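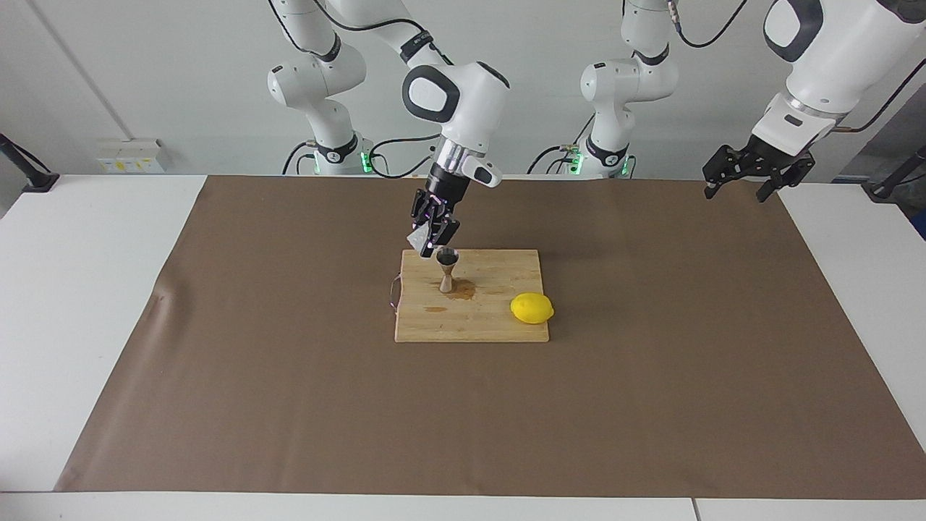 Yupin Chaimongkol wondered, before we had all quite sat down, whether the seed swap might be moved to the afternoon, as the morning had been such a scramble last spring and half the tomato people missed the bean people altogether.

Search the site Go

Illuvham Garden Club
Minutes, November 2018

Wichai Thongsuk was in the chair and thanked everyone for coming out in the rain. The May minutes were read and approved, with one correction: it was the Sitthichai plot that flooded, and Uthai has been very patient with us over it.

Seed swap. After a long and very friendly discussion we agreed on a one o'clock start, with the doors open from noon for anyone carrying trays. Ewurabena Abubakari will bring her okra and the purple basil so many of you asked for. Envelopes are running low, and we voted to order 600 more.

Water. Uthai Phetsri has had a quote of $660 for a new spigot and the pipe down to the lower beds. We have $400 set aside and were all agreed that it should not be put off another summer. Plot fees will stay at $30, and we will hold a plant sale for the rest.

Compost. The left-hand bin is ready to use (help yourselves!), and the right-hand one needs turning. Please, please, no more citrus peel for now.

Any other business. Yaowalak Chaimongkol asked whether the path by the Motia Street gate could have fresh wood chips before the frost, and Wichai promised to make some calls. Uthai has a spare wheelbarrow going to a good home.

We closed with tea and Ewurabena's ginger cake.

Comments

Lower bed 6: Thank you for the afternoon start! Will there be a table for bulbs?

Yaowalak: Yes, by the door, same as before.

Marigold: I would love that wheelbarrow if it hasn't gone.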